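Car key fob gone weak? Try the battery before paying anyone. Most take a coin cell, check the number on the old one. Pop the case at the notch with a plastic card, not a knife, I've snapped 4 that way. Dont touch the new cell with greasy fingers. 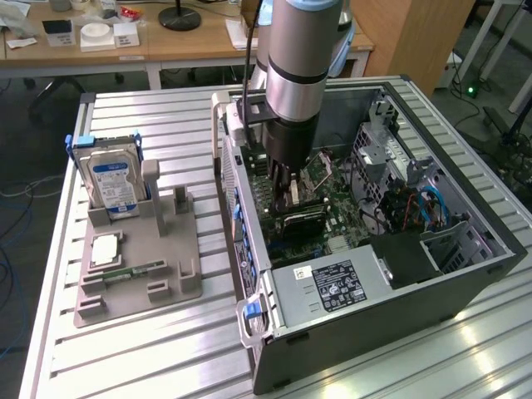

Anderson Marinho: my Husto fob needed re-pairing after the swap. Ignition on, hold lock, took 40 seconds. Might save someone a trip.

Good one, ta. Check the handbook first, not all do it the same way. If the buttons are still dead, clean the contacts with a cotton bud and a drop of rubbing alcohol. Let it dry. Rolley want 88 quid for a new fob so worth ten minutes.
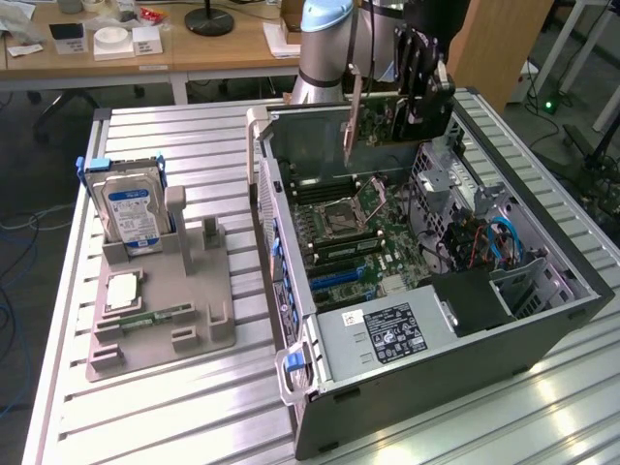
Natanael Meireles

Spare fob: keep it in a drawer, away form the radiator. Test it every October when the clocks change.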